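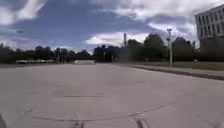 Shortwave again

Dec 6, 2002

I stopped listening to shortwave when I moved into the apartment on Salehi Street. The old receiver was a tabletop set with a cracked dial glass, and in the new place all it picked up was buzz. I put it in the closet and forgot it. In November I found a used portable, a Stindero, at a repair shop near work. The antenna had been replaced with one from a different model and the battery door was held on with tape. They wanted 50 for it. I paid that and took it home in a bread bag.

I've had it a few weeks now and people at work have asked what there is to listen to, so I'm writing some of it down.

The radio

It's a plain set. Analog tuning, one speaker, a headphone jack on the left side, and a switch on the back for local and distant that I leave on distant. The dial is marked in meter bands and the markings are off by the width of the needle, more at the top. You get used to that. I put a strip of masking tape below the dial and made pencil marks where I'd found things. When a mark turned out wrong I rubbed it out and made another. The tape is already dirty enough that I need to change it.

The tuning knob has some play in it. If you go past a station and come back, the needle reads differently than it did on the way up. I always come up from the low end now so that my marks mean the same thing each time.

It runs on four C cells and they last well if the dial light is off. The light has its own button, and the button sticks. I lost one set of batteries to that before I noticed. There is a socket for an AC adapter but every adapter I own puts a hum on the audio, so I bought rechargeables. They run at a slightly lower voltage and the radio doesn't seem to mind.

The sound is better than I expected. Voices are clear. Music is music on shortwave, meaning it fades in and out and sounds like it is coming through a wet towel, and I like it anyway.

Noise

Most of what you hear in an apartment is the apartment. I spent two evenings walking from room to room with the Stindero turned up, unplugging things. The worst was the computer monitor, which puts a rough buzz across everything even when it has gone to sleep. It has to be off at the switch. Next was the touch lamp in the bedroom. After that was the charger for the cordless phone, and then something that comes through the kitchen wall from the unit next door. I can't do anything about the last one. It goes away late at night.

I also found that the windows are better than the middle of any room, and that the bathroom window is the best one in the place. I have sat on the edge of the tub with headphones on for a whole news program in a language I don't speak.

The other thing is to leave the building. Any open ground well away from wiring will do. Out there the background drops to a soft hiss and stations come up that I had no idea were on the band. With the whip antenna all the way out and nothing else attached, I got more in one lunch break than I had in the week before it. The drawback is the wind, and that you look odd standing by yourself holding a radio against your ear. I bring a sandwich so that I look like somebody having lunch.

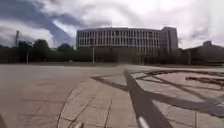 Wire antennas

The whip is fine outdoors. Indoors I wanted more, so I bought a roll of thin insulated wire and ran a length of it from the radio to the bedroom window, along the top of the curtain rod, and down the hall above the door frames. I held it up with small pushpins. It hangs a little low outside the closet and I have walked into it.

The end of the wire is stripped and clipped to the whip with an alligator clip. That's the entire installation. It made the weak stations stronger and made the neighbor's kitchen stronger too. Some nights I unclip it and do better without. On the strongest bands it overloads the set, and you hear one big station in three places where it doesn't belong. The local/distant switch helps a bit with that, and so does moving the clip so that it pinches the insulation and doesn't touch metal.

I then tried hanging wire out of the window. Thin black wire can't be seen from the street. I let it down in the evening with a fishing sinker tied to the end and pulled it in before bed. It was clearly better than the hall wire. It also tapped on the window below whenever the wind got up, and I had a note about it under my door, politely worded. I've stopped doing that. I may try again with something soft on the end in place of the sinker.

If you live in a house with a yard, none of this applies to you. Put up a long wire away from the house and be happy.

What I hear

Evenings are for the big broadcasters. They're easy, they announce who they are at the top of the hour, and a lot of them have something in English. I like the mailbag programs most. Somebody writes in from a small town with a question about the price of bread or how schools are heated in winter, and two announcers take it completely seriously. I like the language lessons as well. I've now learned to ask for a second cup of tea in a language I will never have any reason to use.

Later at night I go down to the 90 meter band. It is mostly static at my location and the static crashes are hard on the ears, so I keep the volume low. Now and then there's a voice or a bit of guitar underneath. I have not identified a single one of them for certain. One had a long stretch of what I took for death notices, read slowly, with an organ in between. I listened until it faded and didn't catch a name.

There are also the things that aren't broadcasts. Morse, which I can't read. Weather fax, which sounds like a scraper going over a windshield. A steady double beep that has been in the same place every night and that I have marked on the tape with a question mark. Time signals, which I use to set the kitchen clock.

Mornings before work are better than I thought they'd be. For a short while before it gets light, the far side of the world comes in, and then it drops off while I'm making coffee. I have started getting up earlier for this. I wouldn't have guessed that in October.

Keeping a log

I write everything in a school notebook. Time, a guess at the frequency, language, what I heard, how well I heard it. There is a five-point scale that serious listeners use, and I use it badly. My 5 is anything I can hear over the refrigerator.

A log sounded like homework to me at first. It's useful, though. Stations keep schedules, and after a couple of weeks of entries you can see that the flute music you couldn't place comes on at the same hour as the farm program you could. The notebook also tells me which nights were dead across the board, so that I stop blaming the wire.

I sent off one reception report, to a religious station with a strong signal and a clear address. No reply yet. I understand it can take months. I put in a postcard of the Flevard bridge and a dollar for postage.
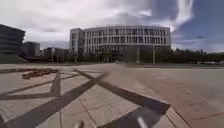
Back when I had the tabletop set I never wrote anything down, and I regret it. I remember hearing a ship talk to shore for nearly an hour one summer and I couldn't tell you what year it was or what they said. I remember a children's choir. That is about the extent of my records.

Things I want to do next: replace the tape on the dial, find a battery door that fits, and get hold of a current schedule book. The one in the library is several years out of date and half of what it lists has moved or shut down. The Ivumau bookstore said they could order a new one after the holidays. I'd also like to open up the Stindero and see if the dial can be lined up properly. The shop told me there's a small coil you turn with a plastic tool, and that I should not use a screwdriver. I don't have the plastic tool. Until I do, the pencil marks are good enough.

I'm also going to take the old tabletop receiver out of the closet and try it on the hall wire with the monitor off. I suspect it was never the radio's fault. If you listen too and you know what the double beep is, write to me. It's a little above the bottom of the dial, every night, and it hasn't stopped once while I've been listening.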